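Report on the Visit to the Hendau Open Day
Date of visit: 10/24/23

3. What we saw

Our group went to the open day at Hendau to see how a robot arm is taught to handle clothes and towels. Gitau Laizer met us at the door and gave a short talk first. He said the project has 300 recorded runs so far and that most of the early ones were thrown out.

The demonstration was split into four parts: picking up, carrying, hanging and folding. We were allowed to ask questions between the parts. Tove asked why the work is done in a furnished room and not at a bench. Mr. Laizer said cloth behaves much the same on a bench every time, and a room gives the arm more to deal with – furniture, bags, cables, bright windows.

Each run is followed on a screen from a small camera at the wrist. We spent 20 minutes at the screen, longer than planned.
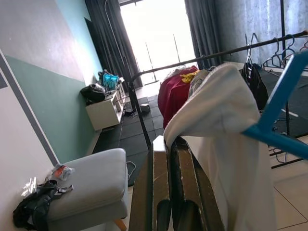 Photo: Hendau open day, wrist camera view

The clothes rack and the towel over the blue bar take up most of the view at this point. The window behind is so bright that little outside can be made out. Dark clothes on dark hangers were the hardest for us to tell apart on the screen.

4. What we would do differently

We should have brought written questions. Tove Hallgrímsson took the notes for this section.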